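Moin zusammen, ich suche Leute! Ich bin Marjatta, betreue die Robotik-AG Mirell und will im Oktober mit euch zum Greifwettbewerb in Pasau fahren. Zwei Plätze im Team sind noch frei, und die hätte ich gern bis zum **31. August** vergeben (danach ist Meldeschluss und ich werde nervös).

Worum es geht: Unser Arm heißt Pomare und soll Buchstabenwürfel greifen, drehen und zu Wörtern legen. Klingt nach Kinderzimmer, macht aber richtig süchtig! Wir haben inzwischen 2.007 Griffversuche protokolliert, und ich gucke mir die immer noch gern an.

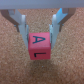

Gerade hängen wir an der Drehung. Pomare muss erkennen, wie herum ein Buchstabe liegt, bevor er den Würfel ablegt, und da könnten wir jemanden brauchen, der Lust auf Bildverarbeitung hat. Der zweite Platz ist eher was für Bastler – Finger drucken, feilen, anschrauben, fluchen, nochmal drucken.

**Was ihr mitbringen solltet:**

- ein bisschen Python *oder* ein bisschen Werkstatterfahrung
- zwei freie Nachmittage pro Woche
- gute Nerven, wenn mal ein Würfel unter den Schrank rollt

Noten und Vorkenntnisse in Robotik sind mir egal, das lernt ihr bei uns. Die Fahrt nach Pasau zahlt die AG, Kekse meistens ich.

Schreibt mir ein paar Zeilen oder kommt einfach in Raum 302 vorbei!

Marjatta Kiiskinen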